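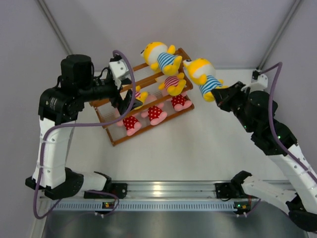

The member for Urach Court asked whether the minutes could start by recording that the trial had already been paid for before anyone was asked about it. The chair said they could. So recorded.

HINDUTGATE RESIDENTS' ASSOCIATION
Minutes of the regular meeting, 3/31/25
Ground floor meeting room, Delacroix Building

Present: 23 residents, the chair, the secretary. One person from the management company (Stuson) joined by phone for items 2 to 4 and dropped off the line twice.
Apologies: the member for the east entrance.

1. Minutes of the December meeting

Approved with one correction. Under "Laundry room," the words "residents welcomed the new card system" were struck. Several people who were at that meeting did not remember any welcoming. The new wording is "residents were told of the new card system."

Matters arising: the side gate still sticks. Stuson was going to send a locksmith in December. The secretary has an email saying the locksmith came. The gate says otherwise.

2. Quiet hours and the noise monitors

Stuson reported on the noise monitor trial in the Delacroix Building. Monitors have been up in the stairwells and the second floor hallway for 20 days. The company considers the early results "very encouraging" and would like to extend the trial to Urach Court.

Questions were taken. The secretary has tried to put down what was asked and what was said back, since the two did not always match.

A resident of the third floor asked what the monitors had shown. Stuson said that noise events were down. Asked down from what, Stuson said from the baseline. Asked when the baseline was measured, Stuson said it was measured in the first days of the trial. The resident pointed out that this was when the painters were in the stairwell with a radio. Stuson said it would look into that.

A resident of the first floor asked whether the monitors record voices. Stuson said they measure sound levels only. She asked if that was in writing anywhere. Stuson said it was in the product literature. She asked if it was in the contract. Stuson did not have the contract on hand.

Another resident said he was in favor of the monitors, having lived under a drummer for two years. He said people who don't have a noise problem find it easy to be fussy about how one gets solved. There was some agreement with this. He was asked whether the drummer had been any quieter during the trial. He said the drummer moved out last summer.

The chair asked what happens when a monitor picks something up. Stuson said a text message goes to the nearest apartments asking them to be considerate. A resident said she had received four of these, one of them while she was at work. A second resident had received one about the sound of the garbage truck.

On cost: the trial was $2,000, taken from the repair fund. The chair had been told of this by letter after the invoice was paid. The member for Urach Court said that a trial nobody voted on should not be extended by a vote on whether people like quiet. Everyone likes quiet. He wanted the question put as whether the monitors do anything.

Motion: that the trial not be extended to Urach Court until residents have seen (a) the contract and (b) the actual readings, by day, with the painters' days marked. Carried, 17 for, 4 against, 2 not voting.

Action: Stuson to send both documents to the secretary. The secretary asked for a date. Stuson said "shortly." Minuted as "shortly."

3. Heating

Stuson said the heating balance work was finished in both buildings. Residents on the north side of Delacroix said their bedrooms are still cold and the hallway is still hot enough to dry laundry in. Stuson said some settling was normal. A resident asked how long hot water takes to settle. No answer was given that the secretary could write down.

It was suggested that apartments keep their own thermometer readings, morning and evening, for two weeks. The chair thought this was a good idea and said the association had thought so last winter too, and got three sheets back. Blank sheets are by the mailboxes again.

4. Parking

The space count was discussed. The site plan shows 37 spaces. The permit list has more names on it than that, and Stuson could not say how many more. The company's view is that not everyone parks at once. Residents who come home after eight in the evening said that everyone does.

A proposal to paint numbers on the spaces was talked about at length. Points for: people would know where to park. Points against: so would everyone else, and there would be a fight over the ones near the door. One resident said painted numbers were tried before, and the old numbers can still be seen under the new lines if you look near the dumpster. They stop at 12.

No motion. Carried over to the next meeting, as it was in December.

The Stuson line was closed at this point. Thanks were offered. 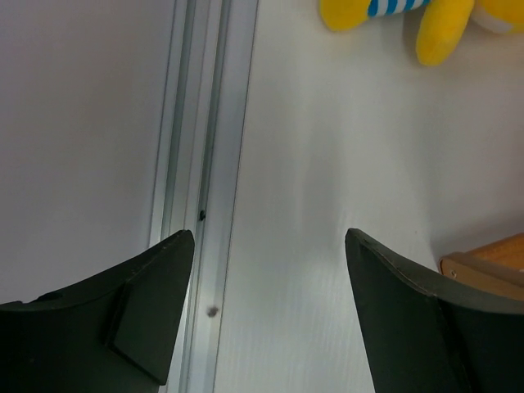

ITEMS RAISED BY RESIDENTS

5. Bike storage

The hooks in the basement are full, and a good number of the bikes on them have flat tires and dust on the seats. The usual proposal was made, to tag every bike and remove any that still has its tag after a month. The secretary noted that the association has tagged the bikes before. The tags were still on when the bikes were counted as "in use" because no one wanted to be the person who cut a lock.

A resident asked if the association even has the right to remove them. The chair believes so, under the house rules. The chair was asked which rule. To be checked.

Agreed to tag again, with the removal date printed on the tag this time. The member for Urach Court asked that his doubts be minuted. They are.

6. Shared garden beds

The beds behind Urach Court will open for planting once the water is turned back on. Last year's list will be used, and anyone who didn't plant anything last year goes to the bottom of it. One resident objected that he had planted and the rabbits had eaten it. Accepted, he stays where he is.

There was a short discussion of a spray that is supposed to keep rabbits off. Two people had bought it. One said it worked well. The other has the bed next to hers and said the rabbits simply came over to him. It was not agreed to buy any with association money.

7. Package room

Packages are still going missing, or are said to be. Of the cases brought up at this meeting, one had been delivered to Urach Court by mistake, one was with a neighbor, and one is truly gone. The proposal for a locker system was read out. The brochure promises an end to lost packages. A resident asked how the carrier gets a package into a locker if the carrier won't walk past the front door now. The chair had put the same question to the company and was sent a second copy of the brochure.

Not pursued. A shelf will be put up, with a label for each floor. Two residents offered a shelf they already have. Accepted with thanks.

8. Newsletter

The draft was passed around. It says the noise monitor trial "has been a success." Removed. It also says the heating is fixed. Changed to "Stuson reports that the heating work is finished."

9. Any other business

The light over the east entrance is out again. The bulb has been changed twice, so it is probably not the bulb. Secretary to report it, and to say so.

A resident asked why the meetings run past nine when the notice says they end at eight thirty. The chair said the notice would be changed.

Next meeting: same room, date to be posted by the mailboxes.

Meeting closed at 9:20 p.m.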